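4.3 Recording your examples

By now you should have the arm bolted down, the camera talking to the computer, and a fresh task folder sitting in the Sivania recorder with a name you'll still understand next week. If any of that sounds unfamiliar, go back to section 3 for a few minutes. We'll wait!

Recording is the part most people enjoy, and it is also the part that decides how well your arm behaves later on. Each time you guide the arm through the task from start to finish, the recorder saves one example. For a tabletop cleaning task we suggest 200 good examples, which sounds like a lot until you find your rhythm. One of our testers at the Alldale workshop got through her first batch over two afternoons, with plenty of tea in between.

Before you start

1. Clear the table of anything that isn't part of the task. Coffee mugs have a way of creeping in.

2. Set out the dish, the sponge and the bottle. They don't have to go in the same spot every time, and in fact please don't let them. A few inches this way or that from one example to the next is just what you want.

3. Put your mark on the plate. Keep it near the middle for your first 10 examples and let it wander toward the rim after that.

4. Check that the camera cable has enough slack to follow the wrist all the way around. Move the arm slowly by hand to the far corners of the table and watch the loop as you go.

CAUTION: A tight cable can pull out of its socket during a turn. If you feel any tugging, stop and let out more cable before you go on.

Recording one example

5. Bring the arm to its home position and press Record. Wait for the tone.

6. Guide the gripper to the plate at an easy, steady pace. You may feel a bit slow and silly doing this, and that's fine. Jerky starts are much harder for the system to learn from than slow ones.

7. Lower the fingers until they just meet the plate, then work across the mark in small circles.

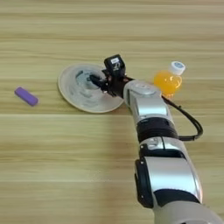
What if I make a mistake halfway through an example?
Finish the motion if you can do so safely, then press Discard and record a new one. A small wobble that you correct smoothly is worth keeping, as it shows the system how to recover, but a dropped object or a long pause to scratch your nose should go.

8. Lift the gripper straight up, bring the arm home, and press Stop. Type a short note if something was out of the ordinary ("sponge far left" is plenty).

9. Set the table again and go back to step 5.

NOTE: The recorder makes a backup after every 8 examples and the screen will freeze for a moment while it does. Please don't press Record again until the green light comes back. Pressing it twice won't hurt the arm, but you'll end up with an empty example that has to be weeded out by hand.

CAUTION: Keep liquids capped and well away from the arm's base. The joints on the Cokside arm are not sealed, and spills are not covered under the Kwiatkowski service plan.

When you're done for the day, choose Close Session from the File menu and let the progress bar run all the way to the end before you shut anything off. Checking and trimming what you've recorded is covered in section 4.4.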